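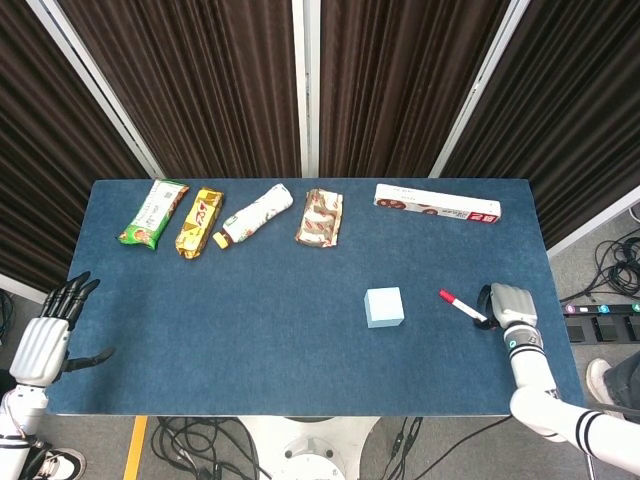 Student Projects / Robotics

Todor Yordanov
Thread, 14 posts

1/ Term project update from the Drirnargate robotics course. Our group has the two-armed robot and the table with the blue felt. The job is to get it to pick up packaged snacks and put them where we ask. I'll post what we have so far and add to it in September.

2/ The assignment sheet is called Ruledbridge, after the old course exercise it grew out of. The old one used wooden blocks. This one uses things from a grocery shelf, and it is a lot harder than I expected when I signed up.

3/ The set on the table is five snack items in a row at the far edge: a green wrapper, a gold and brown chocolate bar, a small drink bottle with a yellow cap, a wafer in a crinkled wrapper, and a long white cookie box. A foam cube and a red and white marker sit closer in.

4/ The cube and the marker are for warm-up. If the hand can't take the cube, there's no point trying the wafer. We run the cube at the start of every session and write down the result before anything else.

5/ Wrappers are the main problem. They bend when a finger touches them, they slide on the felt, and the crimped ends stick out past the part you want to hold. A grip that works on the chocolate bar will push the wafer away.

6/ The bottle has its own trouble. On its side it can roll, so the hand has to come down over it and close evenly. If the thumb gets there first, the bottle is gone. Sitthichai is the name of the routine we wrote for this. It lowers the hand, waits, then closes the fingers and thumb together at low speed.

7/ The long box should be easy and mostly is. The rule we use is to grab near the middle and never by an end. Grabbed by an end it tips, and then the placing step fails even though the pick was fine.

8/ How we train it: one student drives the arms by remote control and we record the whole run. The target for the term is 4,000 recorded runs across all groups. Every group uses the same table height and the same felt, so the recordings can be pooled.

9/ Each session is 20 runs per person, then you swap. After that people get tired and the recordings get sloppy. You can see it in the data, the hand starts to hesitate above the item.

10/ We log everything in Stimeo, the course's labeling tool. Each run gets an item name, a start time, an end time and pass or fail. It is slow work. Labeling takes longer than driving, so plan for that if you take the course next year.

11/ Our first scored test was 53 percent on mixed picks. The cube passed every time. The wafer was the worst item. Most of the failures were the fingers closing short of the package – we had the height of the felt wrong in the settings and didn't catch it for a week.

12/ Things I'd tell the next group. Check the table height first. Change the angle of the items between runs, or the robot only learns one layout. Keep one hand well clear while the other is picking. Write down failures the same day.

13/ Someone asked if we use both hands at once. Not yet. Right now each hand works its own half of the table. Passing an item from one hand to the other is the next part of the assignment, and we'll start with the marker.

14/ Next post will be the second scored test, same items, new layout. Questions about the course itself should go to the Drirnargate lab page. Questions about the grip settings I can answer in the replies.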